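Every April our small office at Ollent makes the equipment plan for the next year, and every April I have the same argument with people I respect. This year I want to write the argument down, because I think I was wrong in it for a long time.

The argument is about where the money goes. When a company decides to try automation, it asks for quotes, and the quotes are mostly about the robot. The arm has a price, and the price is large and easy to understand. Managers like it for this reason. It can be put in one cell of the spreadsheet, somebody signs under it, and the rest is called "accessories". In our plan two years ago the accessories line was eight per cent of the total. I wrote that number myself. I did not calculate it. I took it from the plan before mine.

What we spent in the end was much more. We needed second sets of fingertips when the first ones wore down. We needed cables, longer than the ones in the box, and then holders for the cables. We needed a table that did not move when somebody leaned on it, and better lighting for the afternoon. None of these was expensive. The purchase orders were for 88 dollars, or 157 dollars, and each one had to be explained to a person in accounts who remembered very well that we had already bought the robot. I still think with some shame of the email in which I tried to justify a box of bushings.

Shabnam Gilani, who does the planning at Lodhi and was my colleague before that, told me then that I was asking the question in the wrong order. Her opinion is that you should first pay for the hand and the work, and only after that for the arm. She starts with hand-held grippers, which a person carries and closes on the part, with a camera on the tool to record what it does. With this you learn which parts slip, which ones are too wide, and how many hours of a patient person the task needs. You do it for the price of the tool and the wages. The arm can wait.

I did not like this idea. It seemed to me like buying the steering wheel before the car. Also, I must admit, a person holding a gripper over a table does not look like automation to a visitor, and I had visitors to think about. A board member who came through on a Thursday asked me when the real equipment would arrive. I had no good answer for him, and I remember that I pointed at the brochure.

But I have changed my mind, and the reason is mostly arithmetic. When you buy the arm first, all your later decisions are made while it stands there losing value. You choose the gripper in a hurry. You choose the parts it will handle according to what the gripper can do, and you tell yourself that these were the important parts anyway. We did exactly this with our Skoken cell. It now handles two of our products very well, and they are not the two products that our people complain about.

When you begin with the hand, the cheap mistakes come first. A fingertip of the wrong shape is a small loss, and you see it on the first morning. The person who holds the tool will also tell you things that no quote contains — that the part turns a little when it is lifted, or that the grip is fine but the wrist is tired after an hour. I now consider these remarks to be the most valuable thing we get from this budget, and they come with the wages.

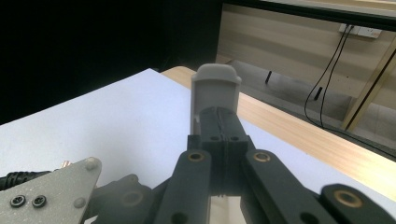
There is a fair objection, and I hear it from our finance side every time. Hours of people are a running cost, and equipment is an asset. On paper the arm is still worth something at the end of the year, and the hours are simply gone. I understand the rule and I am not asking anybody to break it. I only say that the rule pushes us toward the large purchase, also in the cases where the small one would teach us more. If the form has no place for learning, then the form should get one more line.

A second objection is that suppliers give better prices for a full package. This is true. Wenitz offered us a good discount if we took the arm, the gripper and the service contract together, and I was tempted. But a discount on a thing you do not yet need is a strange kind of saving, and the service contract was for up to eight visits, of which I could not name the purpose of even one.

So in the plan I sent last week, the arm is moved to the second half of the year, with a note that it depends on what we find. The first half has hand tools, spare fingertips, a decent table and the hours of people, all written out, each on its own line. I gave up the word "accessories". The total is a little smaller than last year, but it looks longer and more untidy, and I expect that somebody will ask me to make it one page again.

I will probably refuse. When I look at the old one-page plans, I can see what we bought and I cannot see what we wanted to do with it.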